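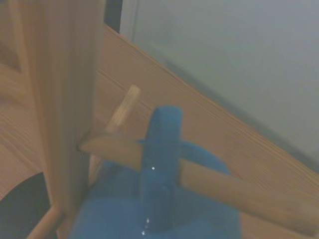
Rack, second attempt

1 June 2018

Back on the drying rack for the Flerkwood job. First version went in the offcuts bin in May after Debora leaned on it, lightly, to make a point. The point was that I had glued nothing and was relying on friction and optimism.

Plan this time: upright post, angled board, pegs in the board, one long dowel across the front to stop things sliding off. Rebecca's drawing gives the dowel as 700 long. Her drawing also gives the post as being on the other side, but we have agreed not to talk about that.

Dry fit first. Things to note before anybody gets the Barbieri glue out:

The dowel end. It wants to sit right down in the corner between the post and the board. A square end will go in there but it rocks, and a long point would snap the first time someone hung an apron on it. Blunt wedge is the compromise. Take a bit off, offer it up, take a bit more. I took too much off the spare, so the spare is now a very good paint stirrer.

The pegs. Short, rounded at the top, and set at an angle so that whatever is hung on them stays hung. They are paler than the rest, more on the yellow side, and I like it. Debora thinks it looks like we ran out of the proper stuff. We did run out of the proper stuff. The Rutavero order is number 1814 if anyone feels like ringing them again, I have had my turn.

Do the pegs before the dowel. I know the drawing says otherwise. With the dowel in you can't get a mallet near the one by the post without hitting the post, and the post will remember.

Grain on the dowel runs lengthwise and is faint enough that I'd leave it alone – wax at most. Rebecca wants stain. If it is to be stained then it gets stained before assembly, by Rebecca, on her own bench, with the lid put back on the tin.

Still to settle:

How far the board leans. I set it by eye and then measured it and then wished I hadn't. Make a wedge to match and write RACK on it so it doesn't get used as a doorstop like the last one.

Whether the far end of the dowel gets a second post or just a bracket. Bracket is quicker. There are 2 in the drawer marked Bisto, which has hinges in it as well and no gravy.

Glue tomorrow if the workshop is warm enough. Clamps are under the long bench, behind box 422. Please put them back there, D.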